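Pruvost lab compares two grippers on small-object handling

18 December 2023 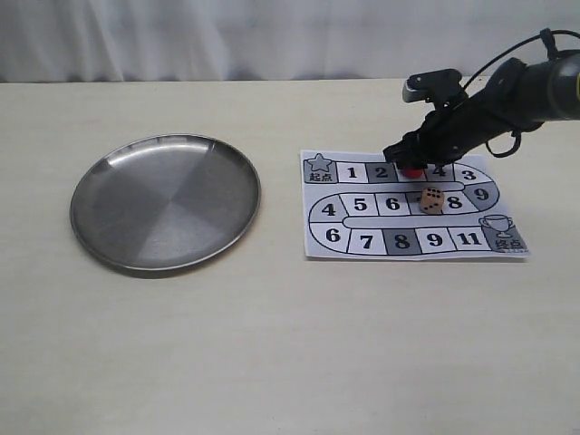

The automation group at Pruvost has published results from a bench comparison of two parallel grippers on small-part placement. The tests used a printed paper track game, a die and a set of small game pieces in place of the machined test blocks the group had relied on since April. Both grippers were mounted in turn on the same arm, with the same controller and the same wrist module, so that only the fingers and the finger drive changed between runs.

The first unit, supplied by Tratik, uses a position-controlled drive with a fixed closing speed. The second, from Ivis, closes under a current limit and stops when the limit is reached. Each gripper completed 667 trials. A trial consisted of one pick from a marked square, one transfer and one release on a second square chosen by the test script. A placement was accepted if the piece stood upright and its base did not cross the printed outline of the square.

The Ivis unit had the higher acceptance rate on game pieces. The Tratik unit did better on the die, where its stiffer fingers kept the faces parallel during the lift. According to test engineer Jyoti Sandhu, most rejected placements with either unit came from the release. One finger tended to leave the piece before the other and tip it toward the side that was still in contact. Slowing the last part of the opening stroke reduced the effect on both units but added 400 milliseconds to each cycle.

Paper was chosen as the work surface because it moves. A gripper that comes down too far drags the sheet, and the error then carries over to every later placement in the run. The script did not correct for this. Ludivine Brunet, who wrote the scoring software, said the group wanted drift to show up in the results and therefore located the board only once, at the start of each run of 40 placements. Runs in which the sheet shifted by more than half a square were stopped and logged as surface contact faults. The Tratik unit recorded more of these, which the group attributes to its longer fingertips and not to the drive.

Cable routing also affected the results. In an early series the wrist cable pulled on the module at certain joint angles, and the reported position of the piece changed between approach and grasp. The series was discarded and repeated with a longer service loop. The figures in the report include only the repeated runs.

The controller was left at its factory settings apart from the approach speed, which was lowered for both grippers. Sebastian Vlad, who heads the group, said tuned settings would probably narrow the gap between the two units, and that a second report would cover this. Softer finger pads for the Tratik unit are also planned.

The full data set, with joint positions, motor current and the outcome of each trial, takes up 1420 megabytes and is available on request from Blandine Besson at the Verkancombe site. The mounting plate drawings and the scoring script are included. Video is stored separately and must be requested by run number.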